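Brivusell Butcher-Block Bench Top
Gesum workshop furniture, bench tops and worktables

Overview

The Brivusell is a solid wood bench top for workshops, classrooms and lab rooms. It is sold as a top only or as a complete table on a Plavier steel underframe. The surface is light in color with a warm tone, sanded flat on both faces and finished with hardwax oil at the factory. Either face can be used as the working side.

Staves run the full length of the top and are edge-glued. The long edges are left square so that clamps seat fully. A rounded front edge is available on request but reduces the usable clamping depth, and we do not recommend it for tops that will be mounted inside a rail frame.

Working surface

The top is suited to light assembly, sorting work, peg boards, small fixtures and general bench use. It is not a cutting surface. Blades will mark it, and deep scoring has to be sanded out and re-oiled. For knife work, put a cutting mat on top.

Small round parts will roll on an oiled surface if the table is out of level. Set the leveling feet with the table in its final position, then check along both diagonals. Adhesive tape can be used for position marks. Remove it within 30 days — older tape tends to lift the oil with it and leaves a pale patch.

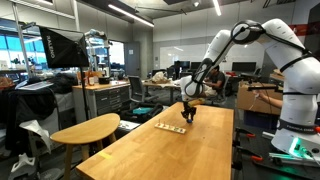 Edge clamping

Bar clamps, trigger clamps and screw clamps can all be used along the long edges. Keep the first clamp clear of the corner by at least one jaw width. Place a pad under any metal jaw that will stay in position for more than a work shift. Plastic-faced jaws can be used without a pad.

Where the top sits against a separate metal framework, clamp to the framework first and let the top rest on its own supports. The top moves slightly across its width with the seasons. Do not bolt it rigidly on both sides. The Plavier underframe has slotted holes for this purpose, and 8 screws with washers are supplied.

Seating and storage

The complete table is delivered at standing height. For seated work, order the short legs, which suit most fixed wooden stools. The Boutros drawer cabinet is sold separately and can be fitted with a matching wood counter, cut from the same stock as the Brivusell. Color match between separate orders is not guaranteed.

Care

Wipe with a damp cloth and dry at once. Do not use solvent, bleach or abrasive pads. Re-oil when water no longer beads on the surface, or every 9 months in heavy use. Let new oil cure for 7 days before placing rubber feet or plastic parts on it.

Ordering notes

Lengths are cut to order and cannot be returned once cut. State the finished length, the edge type and whether the top will be fitted to an underframe. Cable holes are drilled at the factory if a sketch is sent with the order. Holes near a glue line may be shifted by one stave.

Replacement screws, washers and leveling feet are listed under Plavier spare parts.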